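Workshop Tips: Sorting Wire Offcuts With Two Small Arms

Updated 11th June

Anyone who builds things with wire ends up with a drawer full of short ends. We had the same drawer at the Lurkska workshop, and the two-arm bench was built to deal with it. The tips below are for people putting together a similar bench at home or in a shared space. They assume you already have both arms moving and can save positions.

Start with the bins. Buy small open-topped ones in different solid colors and keep to one color per kind of wire. Lids get in the way. Bins with straight sides can stand rim to rim, and a row like that stays put much better than four bins standing apart. Put a strip of non-slip drawer liner under them if your tabletop is smooth.

Set the row down the middle, so that each arm can get to it from its own side. Our first layout had the bins across the front and the arms spent all their time reaching over each other. Turning the row to run front to back fixed most of that in an evening.

Leave at least 2 inches between the lowest point of a gripper and the bin rim when it is only passing over. Wire springs up. A loop that was flat when you loaded the bin can stand well above the rim after one grab.

Cut long pieces before they go in. We cut everything to 10 inches or under, and tangles dropped a lot. Coil anything stiff around two fingers first and let it relax. Don't mix thin hookup wire with thicker cable in one bin – the thin stuff works its way through everything.

Cable routing on the arms matters as much as the bins. Clip the cable along the link and leave a generous loop at the wrist. Move the arm by hand to the far ends of its travel with the power off, and watch the loop the whole way. If it goes tight anywhere, add slack at that joint. Check the clips again after a week.

Both arms working the bins:
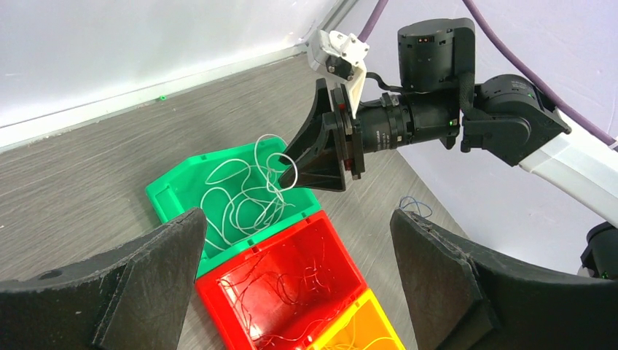
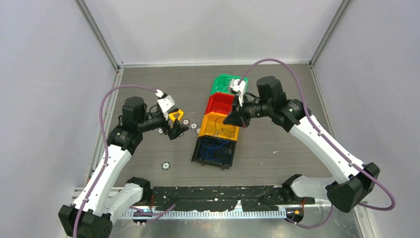

Temevberg wrote in to say that plain bins were fine for them but the wire kept snagging on the fingertips, and that a wrap of smooth tape over every printed edge cured it. They change the tape once a month and keep the roll on a hook next to the bench. They also asked whether we run both arms at full speed. We don't. Ours are set to 40 percent for anything over the bins, and they go faster only when they are clear of the row.

Tape is worth trying before you reprint a part. If you do reprint, round the edges in the drawing and sand the inside faces lightly. Printed brackets at the wrist work loose over time, so put a dab of paint across each screw head and the part it holds. A broken line of paint shows you which screw has turned.

Walls around the bench are a good idea in a shared room. Plain panels in a light color, held by metal posts at the corners, keep wire ends off the floor and give the cameras a calm background. Leave the front open for loading, and mount the stop button where you can hit it without reaching past an arm.

Sweep the tabletop at the end of the day. A magnet catches steel bits but won't pick up copper, so use a soft brush for those.

Keep a log. Ours is a school notebook, started in March, and it has 2577 picks in it so far, with a tick or a cross for each and a short note for the crosses. Most of the notes say "two at once." The fix for that was shallower loading: fill each bin no more than halfway and top it up more often.

The bracket drawings are in the Skuvelum folder on the workshop computer. Print them flat side down, with no supports.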